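Pramemell
Home Hire a table What's on Prices FAQ Find us
Search the site Type here and press enter Go

Frequently asked questions

Most of these come in by email, a good many after midnight. Abena Antwi answers them when she has had her breakfast, so we have saved everyone some time and put them on one page.

What is Pramemell?

A shared workroom above the old seed merchant's. You hire a table by the half day, the day or the month, and you make whatever it is you make. At the moment that means bookbinders, model railway people, two women who restore dolls' houses, a man who is building a harpsichord very slowly, and several people who say they are writing.

Do I have to be good at something?

No. We have met the members.

How much does it cost?

The current prices are on the Prices page. We took them off this one after somebody printed it, kept it in a drawer for three years and then quoted it back to us. A month's hire includes a locker, a shelf, tea, and use of the big guillotine once Majdi Semaan has shown you how it works. He will show you twice.

Can I just turn up?

If there's a free table, yes. Ring the bell marked Sendau, which is the name of the people who had the building before us and who took everything except the bell. Mornings are quiet. From four o'clock on it gets busy and you may end up beside the harpsichord.

Is there a lift?

There is a goods lift, and it will take a person and a wheelchair, or a person and a large printing press, but it's slow and makes a noise like a cow. It is perfectly safe and was serviced in January. There is an accessible toilet on the same floor as the tables. Let us know you're coming and somebody will be down at the door to meet you.

Where do I park?

Not outside the bakery. There's a pay and display on the far side of the bridge, and the 462 bus stops almost at our door. The 463 looks as though it's going to and then turns left for the crematorium.

What are the tables like?

Flat. You get a white top, a lamp, two sockets and a stool that goes up and down. The tops come in for a scrub between monthly hires, but this is a workroom, and they carry marks from earlier projects. If you need a spotless surface, for silk or gilding or what have you, bring a cover sheet or buy one off the roll by the door.
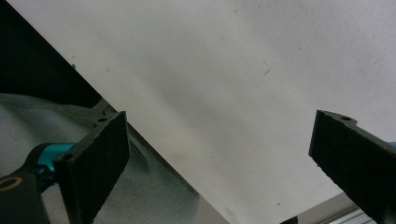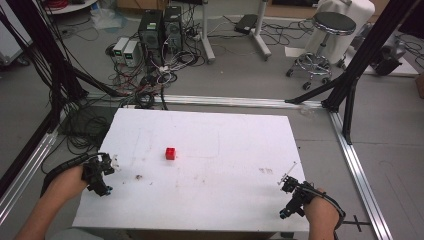
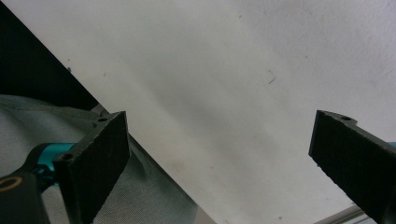 Can I leave my work out overnight?

Monthly hirers can. Day hirers can't, and we do mean the last ten minutes of your booking to be spent clearing up. Anything still out at closing goes on the Shelf of Regret by the kettle, where it stays for a month. There is at present half a birdcage on it, and if it's yours we would love to hear the story.

What am I not allowed to do?

Spray paint, weld, fire up anything with a petrol engine, or use the strong-smelling sort of resin. You may saw, but only in the saw room and only before six, under an agreement with the flat upstairs that took longer to write than our lease. Soldering is fine with the extractor on. Hot glue is fine too, although the bookbinders will look at you.

Can I use power tools at my table?

Small ones, if they're quieter than conversation. Aslak Rønning keeps a list of what has been allowed and what hasn't, and he'll read it to you if you ask. We'd suggest not asking near lunchtime.

Do you supply materials?

A few. There's card, thread, bone folders, blades, masking tape and PVA, all sold at what they cost us plus a little for the roof. The card comes from Sabbagh, who deliver when they feel like it. If you need a particular weight for a particular day, bring your own.

Blades go in the blade tin. Please, please put blades in the blade tin.

Can I bring my children?

Yes, if they're over eight and you're staying with them. Under-eights are welcome at the open afternoon, when the guillotine is locked and so are we, more or less. Children seem to like the place far more than their parents do and generally leave with something stuck to them.

Can I bring my dog?

One dog at a time in the building, so check the sheet at the desk. Greyhounds have been a great success. The spaniel was not.

Do you run classes?

Bookbinding for beginners runs most months and fills up fast. Issa Qudah teaches it, and you go home with a sewn notebook which you will then be too proud to write in. Damián Cervantes runs the paper engineering evenings (pop-ups, boxes, things that unfold when you didn't want them to). No experience needed for either. Tea is included, and biscuits if you're early.

I've booked a class and can't come. Can I have my money back?

Up to a week before, all of it. Less than a week, half, or you can send a friend in your place. On the day itself, no, unless it's something truly dreadful, in which case just tell us and we won't ask for a note.

What's the waiting list like for a monthly table?

Long-ish. People don't leave – they move to the window when somebody by the window leaves, and then they stay there. Put your name down anyway. We ring in order, we leave one message, and we give you two days to call back before trying the next person.

Is there wifi?

There is. The password is on the card beside the kettle and has been the same since we opened. It drops out when the goods lift is moving. We've had two people in to look at this and both of them went away thoughtful.

Can I sell what I make?

Of course. You can also put it in the cabinet on the stairs, where we take a small cut and dust it now and then. Last year the cabinet sold 282 things, a lot of them bookmarks. Price your work properly, and don't put your home phone number on the label.

Can I film or take photos?

Your own table and your own work, as much as you like. Ask before you include anyone else. The harpsichord has its own views on publicity and would prefer to be finished first.

Who was Trorer?

It's the name painted on the outside wall, just below the gutter. We've been asked this so often that somebody went off to look it up. He sold umbrellas. We had hoped for more.

I've lost something. Have you got it?

Possibly. We've got four scarves, a very good pair of scissors, one hearing aid battery, and a key with 686 on the tag that fits nothing in this building. Email us and describe the thing without us telling you what it looks like.

My question isn't here.

Email the desk or ring before noon. If it's about the birdcage, ring at any time.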